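Chore machines still learning the small stuff, Tastovside visitors find

TASTOVSIDE - Anyone hoping to hand the bathroom cleanup to a machine this winter should hold on to the sponge. A workshop called Stiltent opened its doors on Friday to show how far its chore project has come, and the short answer is that it has come as far as a table.

The project, known as Um, aims to build a machine that can tidy a sink, restock a store shelf and pack small goods for shipping. Stiltent has been at it for 28 months. In that time it has put out two sets of results, neither of them from a home or a shop. The company says the next set will come from both.

Soo-ah Kwon, who runs the project, did not oversell it. She told the 11 visitors that small household items are harder than they look, and that much of the work so far has been done by people, with hand-held grippers, so that software has something to learn from.

"I would love to tell you it folds towels," Kwon said. "It doesn't fold towels. Ask me about towels in a few years."

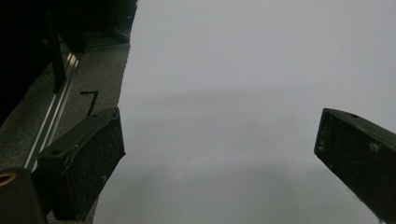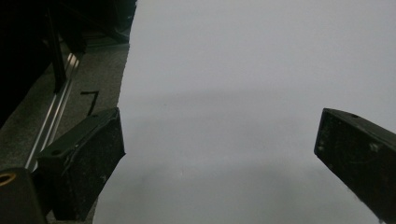
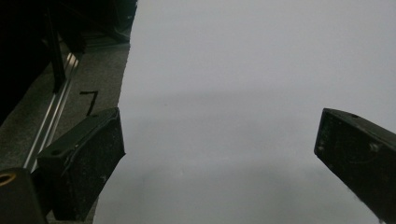
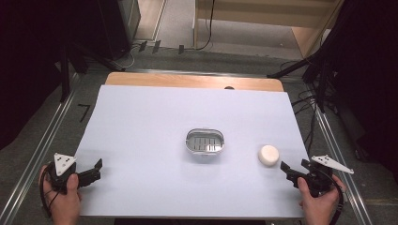

Work at the Um table in Tastovside.

Kwon's case for going slowly is a fair one. A person picking up a soap dish does not think about how wide to open a hand, or how hard to squeeze, or what to do if the thing slides. Each of those has to be learned by a machine, and then learned again when the dish is a different shape or the counter is a different height.

But it also raises the question that several people in the room kept coming back to. If one small object takes this much effort, what happens in a real bathroom, with a wet counter, a toothbrush lying across the faucet and a cat?

Kwon said the software should begin to carry lessons over from one object to the next once it has seen enough of them. She would not say how many is enough. Asked for a success rate, she gave a figure of 90 percent on items the system already knows, in good conditions, and said she had no figure she trusted for anything else.

Ninety percent sounds high until you think about dishes. A dishwasher at a busy lunch counter who dropped one plate in ten would be out of a job before the pie was served.

The retail side is where the money is supposed to come from. Famine, a discount grocery on the east side of town, has agreed to let Stiltent try the system in a back aisle after hours, starting with boxed goods. The store has not cut any shifts and says it has no plans to. A clerk there who has stocked shelves for years said she had been hearing about this kind of thing for as long as she had worked there - and was still the one on the ladder at closing time.

Stiltent would not put a price on a finished machine, or say when there might be one. The brochure handed out at the door talks about "freeing up your evenings," with a drawing of a family on a couch. Kwon said she had not written the brochure.

There are reasons to take the work seriously. The cost of parts has come down, and Kwon's team is open about what fails, which can't be said for every outfit in this line. What the visit did not offer was any sign that a household in Tastovside should expect help with its chores soon.

Stiltent plans another open afternoon in November, after the first nights at Famine. Kwon said she would bring the numbers from the store, good or bad. Sign-up is at the workshop's front desk.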